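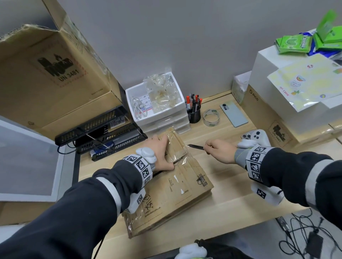 Cardboard, opened by hand. From the story "Good Examples".

The instruction sheet said to behave naturally, and then went on for two pages about how.

Barış Canpolat had opened parcels all his life without once considering his style. Now he had white trackers on his hands, a band of little black-and-white squares round each wrist, and a target of 400 clean cuts before the end of November. A clean cut began with both hands in view and ended with the knife put down. In between he was to be himself.

"You're hesitating," said Dhanial, from behind the monitor.

"It's a knife."

"The model will learn to hesitate."

"Good. I'd like it to."

Dhanial typed something. Dhanial typed something after everything Barış said, and it was rarely as long as the remark.

The company was called Nulutari and it intended to teach a machine to unpack the world's deliveries. The machine itself lived in Zurndale, where the money was, and had never met a parcel. It had only met Barış, or at any rate his forearms. He thought about this on the bus. Somewhere a large and expensive intelligence knew him purely from the elbows down, and was forming a view.

By the second week they had run short of things to open. They taped up the old boxes and he opened those. When the boxes grew soft he flattened them, taped them flat, and cut them again. His mother asked what he did all day and he told her he worked in artificial intelligence. She asked if there was a lot of reading.

Cut 60 was thrown out because he had scratched his nose. Cut 61 was thrown out because he had wanted to scratch his nose, and it showed in the wrist.

"How can it show in the wrist?"

"Look at the curve," said Dhanial, turning the screen. There was a small, wistful bump in it.

He got better. His left hand learned to spread and press before he asked it to, and the blade went in at the same angle each time. At home he opened a packet of Rititz biscuits so beautifully that he looked up for somebody to save the file.

On the last afternoon Dhanial read out an email from Zurndale. The machine had opened its first box. It had held down the top, brought the knife across from the right, and stopped short of the tape for just under a second.

"They want to know what it's doing," said Dhanial.

Barış put the knife down, both hands in view.

"Tell them it's a knife," he said, and went to look for his coat.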